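Reviews > Cycling > Touring Equipment

Clakier Wernard 25 Handlebar Bag

The Wernard 25 is the larger of two handlebar bags offered by Clakier for riders who carry their own shelter and bedding. This review was prepared for members planning multi-day trips on mixed surfaces. The bag was purchased at the regular price and used on the Osham rail trail in July, over a total of 600 miles.

Mounting

The bag attaches with two straps and a stabilizing cord behind the head tube. First installation took 20 minutes. Riders with drop bars narrower than 48 centimeters should check that the brake levers move freely when the bag is fully packed.

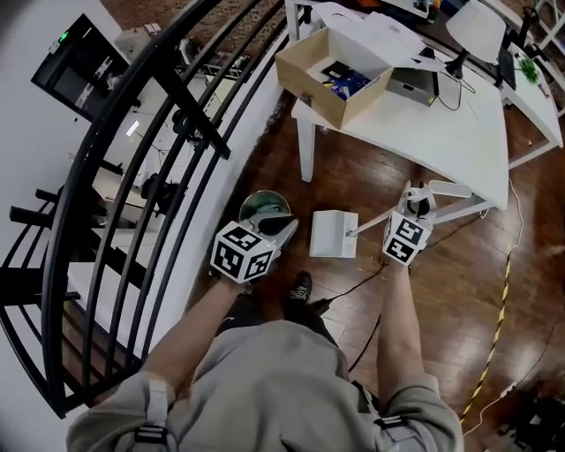

Performance on the Road

With a sleeping bag and a light tent inside, the load remained steady on pavement and packed gravel. On washboard sections the bag dropped slightly and required tightening once a day. Corrado Guerra, who rode the route with the competing Zanetti roll, reported less movement but a longer packing time each morning. 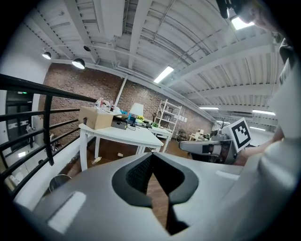 Clakier supplies a rubber spacer to keep the straps from rubbing the head tube. It is smooth on both sides, and it shifted on our test bicycle. A textured face, similar to the mesh-like surface on the black V-shaped pad shown in the photograph, would be a sensible revision. Replacement spacers are sold only in pairs.

Recommendation

The Wernard 25 is recommended for established trails and paved routes. Riders expecting long stretches of rough ground should consider the Zanetti roll. The rating is four out of five.

Contact the Reviews Desk | Copyright Osham Touring Association | Back to top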